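장마철 전에 해 두는 가죽 소품과 서랍 정리

해마다 6월이 되면 저는 현관 서랍부터 엽니다. 비가 본격적으로 오기 시작하면 그 서랍에서 눅눅한 냄새가 올라오는데, 그때 가서 손을 대면 벌써 늦더라고요. 몇 해 전에는 아끼던 갈색 반지갑에 하얗게 곰팡이가 피어서 얼마나 속이 상했는지 모릅니다. 그 뒤로는 날이 아직 보송보송할 때 하루 저녁을 잡아서 가죽으로 된 것들을 전부 꺼내 놓고 손질해요. 차 한 잔 옆에 두고 라디오 틀어 놓고 하면 제법 즐거운 일이랍니다.

먼저 꺼내기부터 시작하세요. 지갑, 카드 지갑, 여권 케이스, 열쇠고리, 안 차는 시계 줄까지 모두요. 꺼내 보면 내가 이런 것도 갖고 있었나 싶은 물건이 꼭 나옵니다. 저희 집에서는 Warnedeck 매장 적립 카드가 나왔는데, 남은 점수가 2,817점이나 되지 뭐예요! 다음 날 가서 행주를 사 왔습니다. 영수증은 보증 기간이 남은 것만 봉투에 넣고 나머지는 버리세요. 글씨가 날아간 감열지 영수증을 속지에 오래 끼워 두면 잉크가 비닐에 배어서 잘 안 지워집니다.

가죽은 마른 천으로 먼저 닦아 주세요. 낡은 면 티셔츠를 손바닥만 하게 잘라 두면 이럴 때 참 요긴합니다. 박음질이 있는 가장자리는 먼지가 끼기 쉬우니 부드러운 칫솔로 실 방향을 따라 살살 쓸어 주시고요. 가로질러 문지르면 실밥이 일어나요. 그다음에 가죽 크림을 콩알만큼만 덜어서 얇게 펴 바릅니다. 저는 처음에 욕심을 내서 듬뿍 발랐다가 며칠을 끈적거려서 고생했어요. 연한 색 가죽이나 노란 계열은 크림 때문에 색이 진해질 수 있으니 안 보이는 안쪽 귀퉁이에 먼저 발라 보고 하룻밤 두세요.
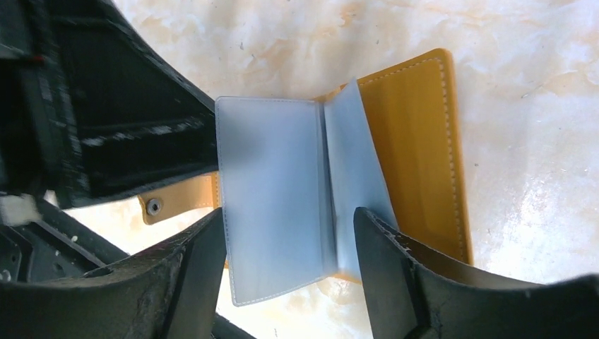

겨자색 가죽 지갑과 반투명 속지. 속지 테두리에도 가는 흰 박음질이 있습니다.

비닐 속지는 가죽하고 따로 생각하셔야 해요. 빼낼 수 있는 것이라면 빼서 미지근한 물에 주방 세제 한 방울 풀어 닦고, 그늘에 세워서 말립니다. 빼낼 수 없는 것은 물기를 꼭 짠 천으로 한 장씩 닦고 펼쳐 두시고요. 알코올은 말리고 싶습니다. 금방 깨끗해 보이는데 몇 번 하면 속지가 뻣뻣해지고 접히는 데가 갈라져요. 드라이어도 안 됩니다! 제 이웃 Lumturie Karagiannis 씨는 급한 마음에 더운 바람을 쐬었다가 속지가 쪼글쪼글 오그라들어서 결국 새로 주문하셨어요.

속지끼리 달라붙어 잘 안 떨어질 때는 억지로 당기지 마시고 사이에 얇은 종이를 밀어 넣어 보세요. 베이킹용 종이가 제일 잘 들어갑니다. 그래도 안 되면 옥수수 전분을 붓끝에 조금 묻혀 틈새에 털어 넣고, 떨어진 다음에 마른 천으로 닦아 내면 됩니다.

말리는 자리도 중요해요. 햇볕이 바로 드는 창가는 피하고, 바람이 통하는 평평한 곳에 쫙 펼쳐 놓으세요. 접힌 채로 두면 접힌 자리가 제일 늦게 마르거든요. 저는 저녁 먹고 치운 식탁에 늘어놓고 그대로 자러 갑니다. 아침에 고양이가 그 위에 앉아 있는 날도 있지만요.
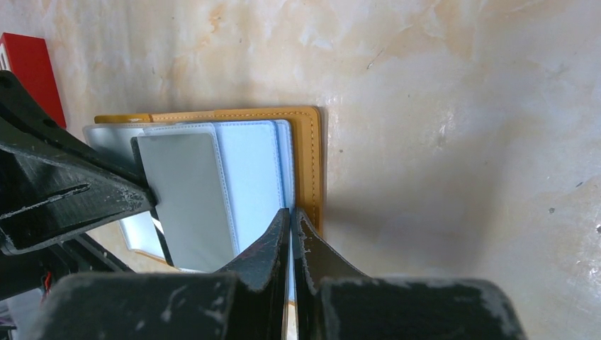 펼쳐 놓은 지갑. 위쪽과 오른쪽 가장자리를 따라 박음질이 지나갑니다.

식탁 얘기가 나왔으니 상판 이야기도 조금 할게요. 요즘은 대리석 무늬 상판을 쓰는 댁이 많은데, 진짜 대리석인지 무늬만 그런 것인지에 따라 닦는 법이 다릅니다. 진짜 돌이면 식초나 레몬은 절대 쓰지 마세요. 산이 닿으면 광이 죽고 뿌연 자국이 남는데 그건 집에서 되돌리기가 어려워요. 중성 세제를 아주 묽게 타서 닦고, 깨끗한 물수건으로 한 번, 마른 수건으로 한 번 더 닦으면 충분합니다. 가죽 크림이 떨어졌을 때는 문지르지 말고 키친타월로 꾹 눌러서 먼저 빨아들이시고요. 기름이 이미 배었다면 베이킹소다를 물에 되직하게 개어 얹고 랩을 덮어 하룻밤 두었다가 걷어 냅니다. 한 번에 안 빠져도 두세 번 하면 많이 옅어져요.

이제 도로 넣을 차례인데, 카드를 다 집어넣지는 마세요. 자주 쓰는 것만 앞쪽에 두고, 병원 진료 카드나 도서관 카드처럼 가끔 쓰는 것은 따로 모으는 편이 훨씬 편합니다. 한 칸에 두 장씩 끼우면 가죽이 늘어나서 나중에 한 장만 넣었을 때 쏙 빠져 버려요.
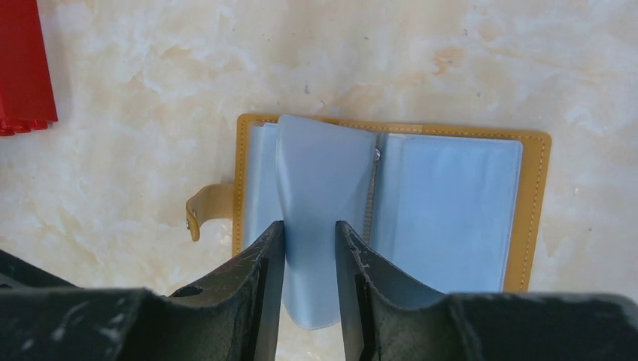 모아 둔 카드는 작은 깡통이나 뚜껑 있는 상자에 세워서 넣고, 사이사이에 두꺼운 종이로 칸막이를 해 주면 찾기가 좋습니다. 저는 다 먹은 차 깡통을 씻어서 쓰는데 카드가 딱 맞게 들어가서 혼자 흐뭇해했어요. 칸막이에는 연필로 적으세요. 볼펜은 고쳐 쓰기가 지저분하더라고요. 포인트 카드는 이참에 유효 기간을 확인해서 지난 것은 반으로 잘라 버리시고, 신용카드는 칩이 있는 부분까지 꼭 잘라 주세요.

습기 잡는 데는 실리카겔이 제일 만만합니다. 김이나 과자 봉지에 들어 있던 것을 모아 두었다가 서랍 귀퉁이마다 하나씩 넣어 두세요. 가죽에 바로 닿으면 그 부분만 지나치게 마르니 작은 주머니에 담아 조금 떨어뜨려 놓고요. 사서 쓰시겠다면 동네 잡화점에서 2,000원이면 한 봉지를 줍니다. 신문지도 괜찮은데 밝은 가죽에는 잉크가 묻을 수 있으니 그 위에 흰 종이를 한 장 깔아 주세요.

서랍 안쪽은 묽은 세제로 닦은 뒤 문을 활짝 열고 한나절 말립니다. 서랍 레일이 뻑뻑하면 양초 토막으로 나무가 맞닿는 곳을 쓱쓱 문질러 보세요. 저희 할머니가 하시던 방법인데 지금도 이만한 게 없어요. 쇠 레일에는 양초 말고 재봉틀 기름을 한 방울만요. 레일 나사도 한 번씩 조여 주시고요.

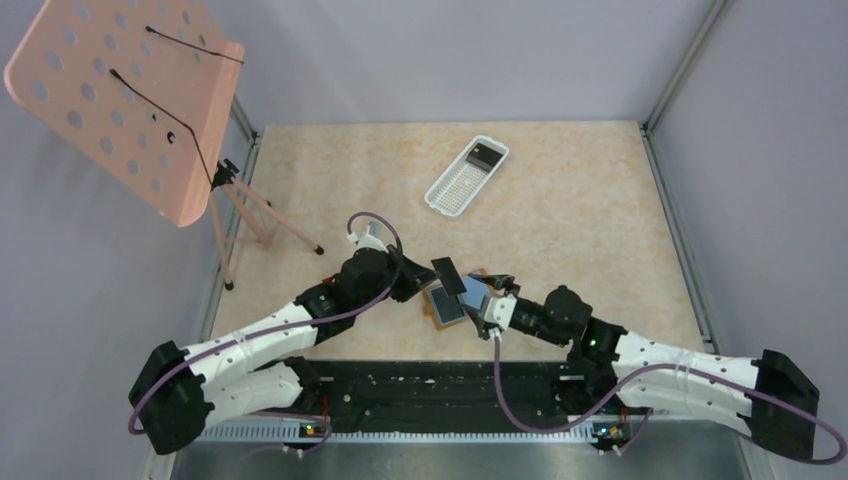
Milagros Tamayo
살림 코너 필자

지난달에 올린 글을 보고 Ekua Adjei 님이 질문을 보내 주셨어요. 스웨이드 지갑도 같은 방법으로 하면 되느냐는 것이었는데, 스웨이드에는 크림을 바르시면 안 됩니다. 결이 다 누워 버리고 얼룩이 져요. 고무 지우개로 때 탄 곳을 가볍게 지운 다음 전용 솔로 결을 세워 주시고, 손때가 심하면 세탁소에 맡기는 편이 마음 편합니다.

Darcy Maihi 님은 오래 접어 둔 가죽에 생긴 주름을 물어보셨고요. 깊은 주름은 다 없어지지는 않지만, 크림을 얇게 바르고 펼친 채로 흰 천을 덮어 두꺼운 책을 올려 두면 꽤 부드러워집니다. 저는 요리책을 씁니다. 10일쯤 잊고 지내셔도 괜찮아요. 다리미를 대 보겠다고 하셨는데 부디 참아 주세요!

가죽 크림을 쓰고 난 천은 빨지 말고 작은 병에 담아 뚜껑을 닫아 두세요. 다음번에 크림을 새로 덜지 않고도 그 천만으로 구두 한 켤레는 너끈히 닦습니다.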